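Why a Street Looks Different at Night
Light and Color, Part 3

A street does not change when the sun goes down. The road, the walls and the parked cars stay where they are. What changes is the light that reaches them, and how much of it gets back to your eyes.

Where the light comes from

During the day, sunlight reaches almost every surface. At night, most of the light on a street comes from lamps. A lamp is a small source, and its light spreads out as it travels. If you stand twice as far from a lamp, you receive only one quarter of the light. This rule is called the inverse square law. It explains why the road close to a lamp is bright and the far end of the street fades to black.

Pale things and dark things

When light hits a surface, some of it is absorbed (soaked up) and some is reflected (sent back). White paint reflects most of the light that hits it. Dark leaves reflect very little. A white car or a pale wall is therefore easy to find at night - a row of shrubs is much harder.

Asphalt is in between. It is made of small stones held together by a sticky black material called bitumen. The rough surface scatters light in many directions, and this is called diffuse reflection. Smooth car paint works more like a mirror and can show bright patches.

Why lamps seem to have spikes

A very bright lamp can look like a star with rays. Light bends slightly when it passes the edges of a small opening, such as the one inside a camera lens. The bending is called diffraction.

Try it

Ask an adult to stand with you at a window after dark. Write down the first 3 objects you notice. Next to each one, write "pale" or "dark," then "near a lamp" or "far from a lamp." Repeat at noon and compare the lists.

Words to know: absorb, reflect, diffuse, diffraction.

Text: Karla Olvera. Checked by Yolotzin Contreras.

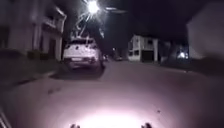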